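Skakum opens orders for Hattar two-arm table kit

November 2023. Skakum is now taking orders for Hattar, a two-arm kit for dish and tray handling in small kitchens and teaching labs. Two arms, two grippers, one controler. Clamps to most tables. Set up with a hex key and a laptop.

New in this release: shared-plate mode, where both grippers work on the same dish. Also softer finger pads, and a recorder for teaching moves by hand. Firmware from Zunach, same as the single-arm kit.

First batch is 287 kits. Ships in 8 weeks. Spare finger sets sold seperately.

"Plates are hard. Thin rims, food on top," said Qusai Khasawneh of Skakum. "We spent most of the year on rims."

Demo units on request, press desk has the list.

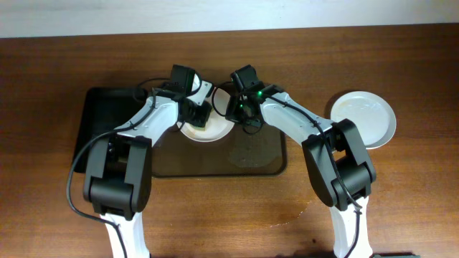 Liter asked whether the finger pads can go through a dishwasher, and would like that settled before ordering.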